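Most of what I've written on this blog about chores has been about laundry, because laundry is what gets demonstrated. This post is about desks. A cluttered desk is a better test of where we are, and it gets far less attention.

My position, for anyone who came in from the dishwasher post: machines can do pieces of household work under supervision, and they can't yet be handed a room and left with it. I held that view in July and I still hold it. What has changed is which pieces.

Take one subtask, putting a pencil in a cup. Broken down, it is a grasp, a reorientation and an insertion. The grasp is the part people worry about and it is mostly solved for rigid objects of this size, provided the pencil is by itself. A pencil lying against two other pencils is a different problem. The finger needs clearance on both sides, the neighbors roll, and the pose estimate from half a second ago is no longer good. Humans deal with this by raking the lot toward themselves and picking by feel. Two parallel jaws can rake too, but the policy has to have seen raking.

Reorientation is where the time goes. A pencil picked up near its middle has to be turned vertical, and if it slips in the pads it will turn by an amount the arm doesn't know about. Textured pads help. Tactile sensing helps more and costs more, and the pads wear.

Insertion into an empty cup is easy. Insertion into a cup that already holds several sticks is not, as the free space at the rim is irregular and partly hidden by the gripper itself.

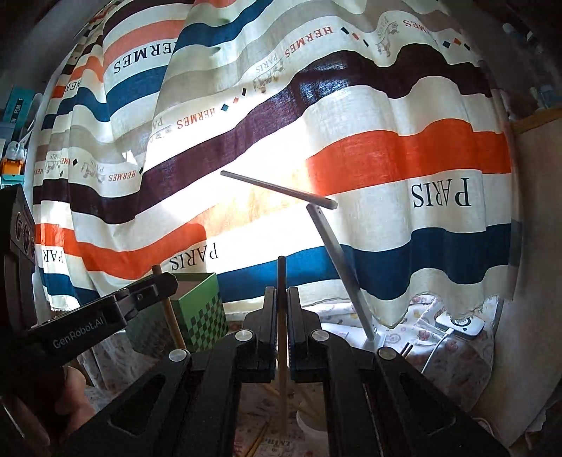

Photo: Edvin Ljungberg

Now consider light. With a bright window behind the work, anything slim and dark between the camera and the glass loses its surface detail and becomes an outline. The desk lamp is a good case. You can find its edges, but judging how far away the head is from a silhouette is poor work for a stereo pair and not much better for a learned depth model. Auto exposure makes a choice between the curtain and the tabletop, and whichever it picks, the other suffers. A factory cell fixes this with a shroud and a ring light. A household has a curtain.

Pattern is the second thing. Striped cloth that ripples along its folds, with HERMES and PARIS printed on it in mirror image at several sizes, gives a vision model plenty of strong edges that belong to nothing you can pick up. A floral tablecloth does the same at a smaller scale, directly under the objects that matter. Segmentation has improved a great deal on this point and I no longer see the gross errors I used to. I do still see small ones, a motif in the cloth taken for an eraser, and a small error is enough to send the fingers down onto the table.

Third, cables. A thin white cable on a pale cloth is low contrast, flexible and attached at one end to something you don't want to drag. I would exclude cables from any desk-clearing claim at present.

I ran a comparison at Judside to put numbers on this. The policy was Rendeo, the one Danica Matoušek maintains, unmodified apart from the joint limits. The job was pencils into a cup. On a bare gray bench with overhead light it finished 18 of 20 attempts. On a patterned cloth with a window behind, it finished 4 of 20. Same arm, same pencils, same cup. The time limit was 90 seconds per attempt, and most of the failures ran out the clock; the arm kept approaching and backing off.

Danica objects that the second condition was outside the training distribution, and she is right. My answer is that people's desks are outside the training distribution. The remedy she favors is more demonstrations made by hand in ordinary rooms, with the jaws held by a person and the clutter left as it was. I think this is correct and also slow. Hand-held collection captures the contact well, including the small regrasps that teleoperation tends to lose. It captures the person's arm motion less well, and some of what a wrist does easily is not reachable for the robot. A share of every set has to be thrown out for that reason.

On the shop floor the picture is better. Ruddock's kitting line at Mombridge has a similar task, rods into a tray, and it runs unattended through a shift. The rods arrive in a fixture. Take the fixture away and you have the desk again.

I plan to rerun the bench test with the cloth and the window separated, one at a time. I suspect the window accounts for most of the loss, though Edvin has bet on the cloth. The arm is booked through Wednesday, so it will be after that.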